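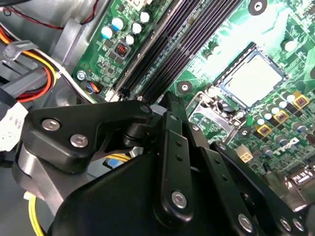
When my washing machine stopped in February, in the middle of a cycle and full of water, I called the number on the door. The man who answered was polite. He asked how old the machine was, I told him nine years, and he said that for a machine of this age he would recommend a new one. He had not asked what was wrong with it. I had not yet told him.

I have thought about this conversation many times. I do not believe the man wanted to cheat me. I think he said what he is trained to say, and in most cases the customer agrees, because the customer has also been trained. We hear that a thing is nine years old and we already feel a little ashamed that we kept it so long.

I grew up in a country where this was different, and I want to be careful here, because people who moved from one country to another like to say that everything was better in the first one. It was not better. We repaired things because there was nothing in the store, or there was something in the store and it cost two months of salary. My father repaired our television with a soldering iron and a lot of bad words, and he would have bought a new one with great pleasure. So I don't want to praise poverty. But from this poverty came a habit, and the habit was good, and I am sorry to see it go.

The habit was to ask first what is broken. A machine is many parts, and almost never do all of them die on the same day. In my washing machine it was the drain pump. I found this out from a repair shop called Bralard, which is two bus stops from my apartment and which I had passed for years thinking it sold keys. They charged me 60 dollars to come and look, and then the pump and the work were 57 more. A new machine of the same size was 700. I am not good at mathematics, but this is not difficult mathematics.

Now I must be fair to the other side, because I have heard its arguments from my own family. The first argument is that an old machine uses more electricity and water. Sometimes this is true. With a very old refrigerator it can be a serious amount of money, and I would not tell anybody to keep such a refrigerator out of principle. But with many things the difference is small, and nobody in the store adds to the calculation what it cost to make the new machine, to pack it in foam, and to carry it across an ocean. My nephew told me that I am sentimental. Maybe. He has had four phones since I bought my present one.

The second argument is time. A repair takes a phone call, then a visit, then waiting for the part, then a second visit. A new machine comes the next morning and they even take the old one away. I was without a washing machine for eleven days and I carried my laundry to my sister in two big bags. I did not enjoy it. A family with three small children would enjoy it even less, and I understand completely the mother who says, just bring me a new one. I only notice that the next morning delivery did not fall from the sky. Somebody built the warehouses and bought the trucks, and made the selling very fast, and the repairing was left slow. If the same effort went into spare parts, the pump would also come the next morning.

The third argument is the one I find hardest, and it is that many things today simply cannot be repaired. The case is glued. The battery is glued to the case. The screw has a head for which you must order a special tool. I own an electric kettle from Wunderlich which has a very small crack in the handle, and the handle can't be removed without breaking the base. I wrote to the company. They answered kindly and offered me ten percent off a new kettle. I still use the old one, with tape, and I hold it with a towel.

I think here the law should help. I know that in this country people do not like when the law tells a company how to make a kettle. But the law already tells it many things, for example that the kettle may not give me an electric shock, and no one complains that this took away our freedom. I would ask for little. Parts should be sold to anyone for ten years after the last day of sale. The instructions for taking the thing apart should be public. And on the box, next to the price, should stand in large numbers how long the maker promises to support it. Let the customer decide after that. Some will still take the cheapest, and this is their right.

What the law can't give back is the people. The man from Bralard who fixed my pump is close to retirement, and he told me that he looked for an apprentice for a long time and then stopped looking. Young people who like machines go to work where machines are designed, or sold. It pays better and there is a cafeteria. I don't blame them for this. But we tell children in school that they should save the planet, and we give them a poster to color, and we do not show them how to open a toaster. My own school had a workshop with a bad smell and one good teacher. I learned there to change a plug and to solder a wire, and also that you first pull the thing out of the wall. I have used this more often than I used chemistry.

My washing machine is running now while I write. It makes a new sound in the spin cycle, a kind of knocking, and I suspect the bearings. I have the number of the shop on the refrigerator.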